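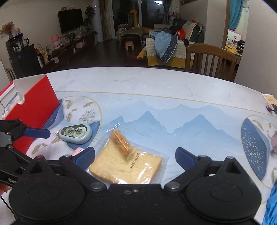

Can I keep demonstrations that were recorded before I recalibrated the gripper width?

Keep them if the raw width log was saved along with the video. The new calibration can be applied to the old log on import, and the episodes don't need to be recorded again. If only the converted width was saved, drop those episodes from training.

Ticket: Replay closes too early on wrapped items
Product: Tralari hand-held grippers, left and right
Software: Viron import tool
Submitted by: Skinemow
Status: Closed

Report
We record two-handed table tasks with the hand-held grippers and replay them on our arms. One of the tasks is picking up a slice of bread in a sealed clear wrapper and putting it in a box. On replay the right gripper closes before the pads reach the wrapper. The left one is fine. We have 294 episodes from this setup and would like to save them.

Support, first reply
Please send the width log for one bad episode and the calibration file. Also check whether the right gripper was opened all the way before recording started. The import tool takes the widest value in the first 30 frames as fully open.

Customer
Attached. The person recording starts with the right gripper partly closed in most of them. We didn't know about the 30 frames.

Support
That explains part of it. In your log the right gripper reaches its widest value at frame 501, long after the window. Everything before that was scaled wrong, so the arm gets a width that is too small. Set the open reference to "whole episode" and import again.

Customer
Better, but still early on roughly 200 of them. The wrapper is shiny along one part and the tracking jumps when the hand comes in low.

Support
The jumps are a separate problem from the scaling. Turn on the position filter at its lowest setting and check the replay at half speed with no item on the table first. If an episode still jumps, cut it - the filter will hide the jump in the plot but the arm will still follow it.

Customer
Done. Most of them replay correctly now. We deleted the rest and will record those again from a higher approach.

Changes made on our side
The Kramer arm profile now warns if the gripper never opens fully inside the reference window. The setup page has a new line: open both grippers all the way and hold for one second before you reach for anything.

Closed by support. Reopen from the same account if the early closing comes back.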